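Best way to coil thin cables so they don't tangle in storage?

Asked by flatpacker in Home & Storage

I look after the leads for a small hall where we hold school reunions and talks. After each event there is a pile of thin black and grey cables on the table, and whoever is free winds them up. By the next event they have turned into one big knot in the box. I have been winding them round my hand and tucking the end through, which looks neat when it goes in but never comes out the same way. Some of them now have a permanent twist and won't lie flat on the floor. I would like a method I can show other people in a few minutes. I don't want to spend much, and I would prefer not to cut off the plugs or shorten anything.

3 answers

Posted by oldflex

The trouble is winding round the hand. Each turn puts a twist in the cable, and when you pull it out the twists bunch up into kinks.

Hold the plug end in your left hand and make the first loop as normal. For the second loop, turn your wrist the other way so the cable passes behind itself. Then go back to a normal loop, and carry on alternating. Sound people call this over-under. It feels clumsy to begin with, but it soon becomes a habit.

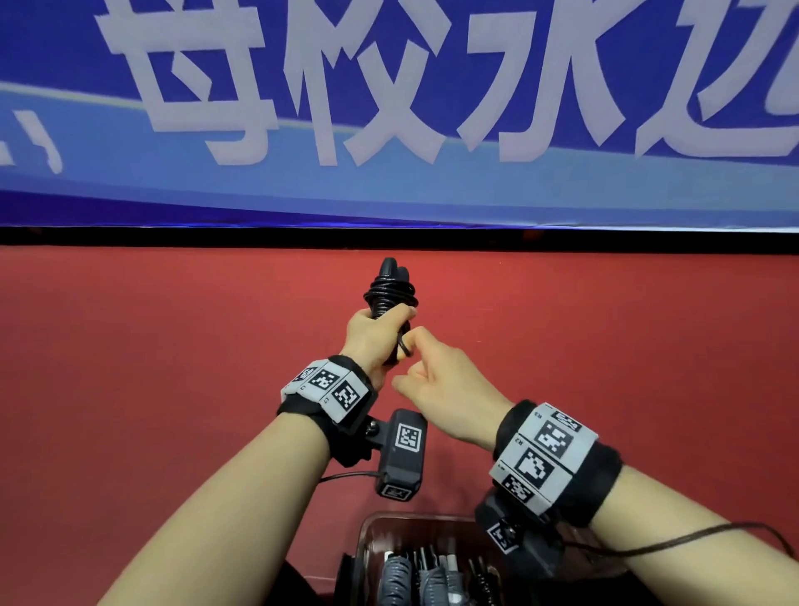 Keep the loops the same size and don't pull them tight. A loop the width of a side plate is fine for thin leads. If the cable wants to spring into a figure of eight, let it go slack and roll it between your finger and thumb until it settles. The ones with a permanent twist can often be saved – lay them out straight in a warm room overnight, then coil them the new way.

Fasten each coil with a hook-and-loop strip. I bought a roll from Hasska and cut it up as needed. Don't use the cable's own end as a tie, as it bends the wire sharply near the plug and that is where leads fail.

Posted by marrow_lane

Buy cable ties. Job done.

Posted by tansy44

I wouldn't use plastic ties for this, you have to cut them off every time and sooner or later someone nicks the cable.

Over-under is good for long leads, but I find it fiddly with the very thin ones. For those I use something to wind on to. A short length of broom handle will do, or any smooth rod thick enough that the cable isn't bent tightly. 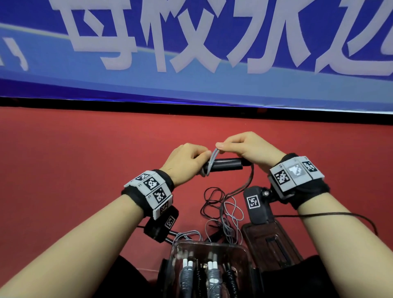

Start by sorting the pile before you wind anything. Pull the black ones to one side and the grey to the other, and free the plugs first, as they are what catches. Then wind slowly, turning the rod and letting the cable feed on, so that you aren't wrapping it round a rod that stays still. Lay the turns side by side and leave a bit of slack at the end for the strip to hold.

For storage, use 2 shallow boxes in place of one deep one. Mine are from Fista and fit under a table. One cable to a bag also works, and freezer bags are cheap. Put a label on each with the length and what it fits, or people will open every bag to look.

Comment from flatpacker: Thanks. Tried over-under on the long ones and they ran out across the floor without a kink. Will look for a bit of broom handle for the rest.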